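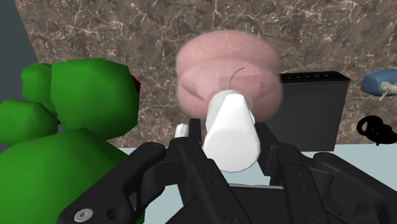 May 1, 2019

I finally got my hands in the dirt last weekend, and my back would like a word with me about it! We have had the wettest spring I can remember here in Narnutmont, and the community garden opened two weeks later than it should have. The lower beds by the Morrison Street gate were still a puddle when I went by, so if your plot is down there, give it a few more days before you dig. You'll just make bricks.

I've got peas up (the tall kind, I'm a sucker for them) and a row of radishes that I forgot I had planted until I stepped on it. The tomatoes are still on my windowsill at home getting leggy. Every year I start them too early, and every year I say I won't. Last November I even wrote myself a note and taped it inside the seed tin, and then I bought a new tin.

Shu-fen Hung stopped by while I was wrestling with the fence and gave me a bag of garlic chive divisions, which I have now stuck in every gap I could find. She says to cut them hard once they get going and they'll come back thicker. She also makes a dumpling with them that I have been thinking about ever since the fall potluck, so you can guess where most of mine will end up.

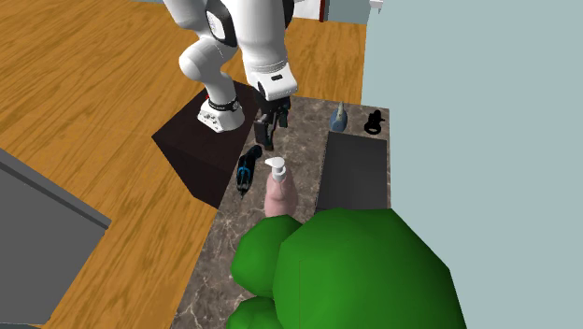 The plant swap is back too, and we're up to 135 seedlings promised already, mostly squash. Please, somebody bring something other than squash! I would love a decent pepper, or a few marigolds, or one of those purple basils that Vastoler Nursery always runs out of before I get there. Bring whatever you have in yogurt cups or egg cartons, and write the name on it. I took home a mystery plant last year and babied it until August, and it was a thistle.

One more thing about water. The hose on the Tadmont side has a new nozzle, and it's a good one, so hang it up when you're done and don't leave it lying in the path (I've run it over with the wheelbarrow once already, sorry). We still have nearly 20 bags of leaf compost by the shed, and they're free to anyone with a plot. Take a couple, and put the tarp back over the rest before you go.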